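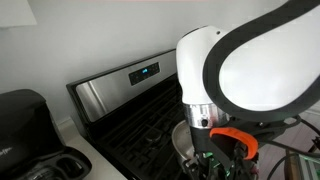

Handelslehre, Skript zu Einheit 4: Der Verkaufsstart um Mitternacht
Dozentin: Hülya Kırmızıgül

Wenn ein lange erwarteter Roman erscheint, öffnen manche Buchhandlungen schon in der Nacht. Wir betrachten den Fall der Buchhandlung Drullow.

Bestellt wurden 2.455 Exemplare, davon waren 98 in der ersten Stunde verkauft. Der Rabatt betrug 15 Prozent, gültig nur bis zum Ladenschluss.

Begriffe:
Vorbestellquote: Anteil der Exemplare, welche vor dem Starttag fest reserviert sind.
Remission: Rückgabe unverkaufter Bücher an den Verlag.

Aufgabe bis November: Lesen Sie den Text von Kirsty Pirihi und berechnen Sie den Rabatt neu mit 30 Prozent. Bitte notieren Sie den Rechenweg vollständig.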